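Frequently asked questions about giving or lending papers to the Drollstead Record Office. For questions about visiting the searchroom or ordering copies, please see the separate pages for readers.

## Before you offer anything

### What does the Record Office collect?

We collect papers, photographs, maps, plans and sound recordings that relate to Drollstead and the parishes formerly served by the Klinhom Union. Material may come from individuals, families, businesses, schools, clubs, places of worship and public bodies. We hold 427 separate collections at present, the smallest of which is a single letter.

We have a particular interest in the following:

- minute books and accounts of local societies
- diaries and letters written by people living or working in the district
- trade records, including order books, wage books and pattern sheets
- photographs of streets, farms and workplaces where the location is known
- records of people and communities who moved to Drollstead after 1950

### Is there anything you do not take?

We do not normally accept published books, national newspapers, framed pictures, clothing, medals or furniture. Museum objects should be offered to the Grerkine Museum, which has its own collecting policy. We are also unable to take photocopies of documents held by another archive.

### My papers are quite recent. Are they too new?

No. A tenants' association that closed last year may have left records that are as useful as those of a Victorian burial club. Please do not wait for papers to become old before you contact us.

### Can I simply bring papers to the front desk?

We ask that you contact us first. Reception staff cannot accept material without an appointment, and papers left outside the building cannot be treated as a gift or a loan. Appointments are available on weekdays from 10.30 am to 3.30 pm.

The first point of contact is Orvokki Hirvonen, Collections Officer. Please send a short letter or email saying what the papers are, how many boxes or bags they fill, the dates they cover and how they came to you. A full list is not needed at this stage.

### How long will it take to hear from you?

You will receive a reply within 10 working days. If the papers are at risk, for instance because a house is being cleared or a roof has failed, please say so in the first line of your message and we will telephone you.

## Packing and delivery

### How should I pack the papers?

Use clean, rigid boxes that one person can lift without help. Ordinary brown cardboard cartons are suitable for the journey. Please avoid cartons that have held fruit, meat or cleaning products, and do not use plastic sacks.

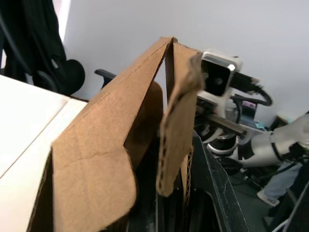 *A brown cardboard box, open, with its flaps raised.*

Keep the papers in the order in which you found them, even where that order appears to make no sense. A bundle tied together in a drawer may tell us who used it and for what. If you have already sorted the papers, please let us know how you did so.

Volumes should be laid flat, with the largest at the bottom. Loose papers may be placed in envelopes or folders, and a file should hold no more than 500 sheets. Rolled maps and plans should stay rolled. Glass negatives must be packed on their long edges with card between each one, and the box marked clearly on two sides.

### Should I remove staples, paper clips or old envelopes?

No. Please leave them in place, together with any rubber bands, ribbons or wrappers. Do not use sticky tape on torn pages, and do not write on the originals in any kind of ink.

### Should I label the boxes?

Yes. Write your surname and a number on each box, for example "Box 1". A slip of paper placed inside on top of the contents is also helpful, in case the outside label comes away.

### Some of the papers are damp or mouldy. What should I do?

Do not seal them in plastic and do not try to brush the mould off. Keep the affected papers apart from the rest and tell us before you travel. We have a small quarantine room that can be used for this purpose, but it has to be booked and it is often full in October, when many people clear sheds and attics before the winter.

### Can you collect from my home?

Collection can be arranged within the district for deposits of more than 3 boxes, or where the owner cannot travel. There is no charge. For larger business collections we may appoint Clekix, our contract carrier, and will agree a date with you in writing.

## What happens when papers arrive

### Who receives my deposit?

A member of the collections team will meet you at the side entrance in Grerkine Lane. You will be asked to sign a receipt stating the number of boxes and giving a brief description of the contents. The receipt is provisional. It will be replaced by a full one once the papers have been checked.

### How are the papers checked?

Each deposit is given an accession number on the day it arrives, and this number stays with it permanently. The contents are then looked over for damp, insects and rusting metal, and compared with whatever description you have given us. One box is dealt with at a time so that the contents of two boxes are never mixed. 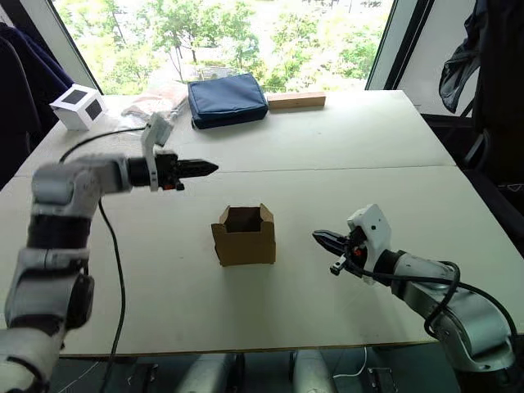 Unpacking follows the same rules for a family's letters as for the records of a large firm. Papers are lifted out in the order in which they were packed and noted as they go, and anything fragile is set aside in a folder of its own. This needs a good deal of clear surface on every side. A large white table with the open box at its centre is a suitable arrangement, and we recommend something similar to societies that intend to list their own records before sending them to us. A pale surface also makes it easier to notice small scraps, loose stamps and flakes of sealing wax.

### Will you keep my original boxes?

Not as a rule. Papers are moved into acid-free archive boxes before they go to the strongroom. Cartons and carrier bags are recycled. If a box has writing on it that helps to explain the contents, we copy or photograph the writing and keep the record with the deposit. Tins, trunks and deed boxes can be returned on request, provided that you ask when signing the receipt.

### How soon will my papers be listed?

A summary entry is added to the catalogue within three months. Detailed listing takes longer and depends on the size and condition of the collection. Jaruwan Siriwan, Archivist (Cataloguing), can tell you where a particular deposit stands in the queue. Please quote the accession number when you write.

### Do you keep everything?

Usually not. Duplicates, blank stationery and routine receipts are among the items most often removed. You will be asked on the deposit form whether you would like such items returned to you or destroyed securely. Nothing is removed from a loan without your written consent.

## Ownership, access and copyright

### What is the difference between a gift and a loan?

A gift passes ownership of the papers to the Record Office. A loan, which we call a deposit on long-term loan, leaves ownership with you while we provide storage, cataloguing and access. We prefer gifts. Loans are accepted for a minimum of 10 years, and we may ask for a contribution towards cataloguing and conservation costs if papers are withdrawn before that time.

### May I have the papers back for a short time?

Owners of papers on loan may borrow them for a special purpose such as an anniversary display. Please give four weeks' notice. We may advise against this if an item is fragile, and in that case can usually supply a good copy – there is no charge to the owner for the first one.

### Who will be able to see the papers?

Most collections are open to any reader with a valid ticket. Where papers contain personal details about living people, access is restricted for a set period in line with data protection law. You may also ask for a restriction of your own. Requests are considered by the County Archivist, Mathis Roussel, and the terms are written into the agreement. We cannot accept papers that are to be closed without an end date.

### Does giving you the papers also give you the copyright?

Copyright is a separate matter from ownership. If you hold the copyright, the form allows you to transfer it to us, keep it, or keep it and permit us to make copies for readers. If you do not know who holds it, leave the question blank and we will discuss it with you.

### What if several members of my family have a claim?

The person signing the form must have authority to do so. Where papers have come from an estate, please obtain the agreement of the executors before you contact us. The Record Office cannot settle disputes between relatives and will not take in papers while a dispute continues.

### Will you give me a valuation?

No. Staff may not value documents for sale, insurance or probate. A valuation should be obtained from an independent dealer or auction house before the papers come to us.

## Digital material

### Can you accept files on a computer or memory stick?

Yes, subject to prior discussion. Please do not rename, convert or reorganise the files beforehand. Kulap Yensuk looks after digital deposits and will advise on the safest method of transfer. Memory sticks and discs should be packed separately from paper and handed over in person.

### Do you want scans if I am keeping the originals?

Occasionally. We may take scans of photographs or diaries where the originals are to stay in the family, but we would ask that you consider leaving the originals to us at a later date.

## Further help

General enquiries may be addressed to Odair Marinho at the Drollstead Record Office, Grerkine Lane. Deposit forms are available in large print, and the text can be read over the telephone by arrangement. Completed forms should be brought with the papers and not sent ahead by post.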